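Learning to Love Fake Flowers (A Slow Conversion)

27 February 2018
By the author of Flander Lane

14 shares | 3 comments
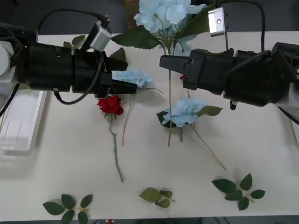
My grandmother kept a bowl of plastic grapes on her dining table for as long as I knew her, and I think that bowl is the reason I spent most of my adult life being a terrible snob about anything fake. I wanted real tulips, real ivy, real everything, and I wanted it even in the upstairs hall, which gets no sun at all and has killed more plants than I care to admit. So if you had told me a few years back that I would be happily writing about artificial flowers, I would have laughed and gone off to water something that was already dead. But then came our first long winter in this house, and somewhere in the middle of it I started to soften. I like them best the way they are on that white table, all scattered with the loose leaf sprigs in among them, before anybody has decided what goes with what. That is my favorite part of the whole business, and I could happily stay at that stage for an entire afternoon with a pot of tea going cold next to me.

What changed my mind was a wreath. I bought it at the Plirkanard, which is the big craft barn out past the county line, and I only went in because it was sleeting and I needed a bathroom. It had eucalyptus on it, and I stood there pinching a leaf between my fingers like a crazy person, trying to work out if it was real. It cost $40, and I carried it around the store for so long that a very nice clerk asked if I would like a cart. I hung it in that awful dark hall and it looked wonderful, and it has looked wonderful ever since, with no help from me whatsoever.

After that I got braver. I made my first arrangement in an old Laizer pitcher that had been my mother's (it has a chip at the spout, so it can't be used for anything wet anyway), and it was pretty bad. I had bought one of everything – a rose, a daisy, a big orange something – and jammed them in straight up and down, and the whole thing looked like kids lined up for a school picture. I took it apart three times before supper. My husband said it was very cheerful, and he is a kind man.

So I've learned a few things since. Bend the stems! They come out of the box stiff as pokers, and a real flower hardly ever stands that way. Spread the petals and the leaves too, and leave a few of them a little crooked. I use much more green than I think I need, and I put the green in first. If the stems are too thick for my scissors I use the wire cutters from the garage, after ruining one good pair of kitchen shears and hearing about it for a week.

Color took me longest. The brightest ones in the store are always the ones that call to me, and they are always the ones I'm sorry about when I get home. Now I stick with the faded, dusty shades, the kind a real bouquet turns on its fourth or fifth day, and I get far more compliments on those. A lady from church leaned in and sniffed my hall table arrangement last May, which I have been quietly proud of for the better part of a year.

The dust is a real thing, I won't pretend otherwise. I take mine out on the back porch when the weather's decent and go over them with a hair dryer on the cool setting, and for the leaves I use a soft paintbrush. My sister swears by a spray called Drirkus but I find it leaves the petals a bit shiny, and shiny is what I've been trying to get away from since those grapes.

I still buy real tulips, by the way. There's a bunch on the kitchen windowsill as I type this, flopping all over the place the way they do, and I wouldn't trade them. The upstairs hall is getting a new batch next month, though, something with berries in it if I can find berries that don't look like beads.

3 comments | 14 shares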